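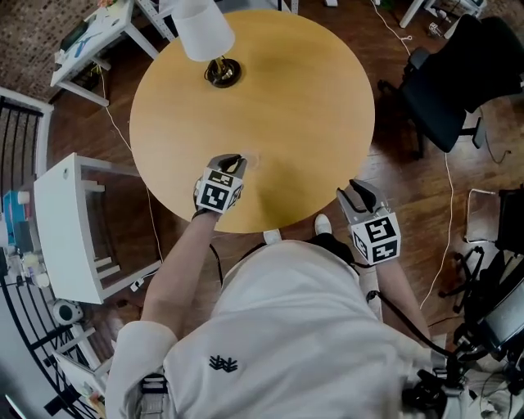
Dance music starts with a thump. You know the one I mean: boom, boom, boom, boom, so steady that your foot joins in before you've even decided if you like the song! That thump is called the beat, and you don't need a drum to try it. I do mine on a table. A round wooden one like the one in the photo is great for it, and you can squeeze a few friends in around the edge. Everybody taps with a flat hand, all together, and keeps it even. Count one, two, three, four, then go back to one. Congratulations, you're a drum machine (a pretty noisy one, if your friends are anything like mine).

Now let's add a loop. A loop is a little piece of music that plays over and over. Say one of you hums a tune that lasts for four taps, then starts it again right away. Somebody else can clap on two and four. Hear how it's starting to sound like a real song? People who make dance music stack up loops like this all day long, only they do it on a computer and they don't run out of breath.

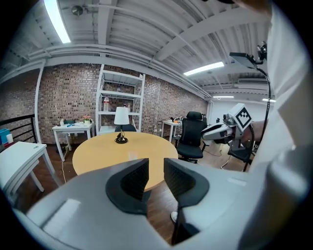

How fast is a dance song?

Lots of them have two beats every second. If a song like that goes on for six minutes, you get 720 beats, and that's a lot of tapping!

How many beats fit in a minute is called the tempo. Slow songs have a low tempo and fast songs have a high one. A DJ cares about this a whole bunch. When one song is ending and the next one is coming in, both of them play at the same time for a little while. If their beats don't match, it sounds like sneakers tumbling around in a dryer. So the DJ speeds one up or slows one down until the thumps land together.

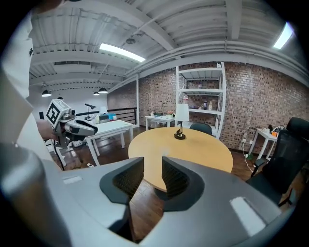
Gülizar Kırmızıgül

My favorite part is the drop. First the music builds up. The drums get faster, the sounds climb higher and higher, and you can feel something coming. Then the big thump goes away for a second. And then, BOOM, everything comes back at once and the whole crowd jumps!

You can make a drop with your tapping band too. Start quietly, get louder, and pick one person to shout "stop." Everybody freezes for four silent counts. Then come back in as loud as you're allowed to be at your house. My cousins and I messed up the silent part 5 times in a row last July, and we were laughing too hard to fix it.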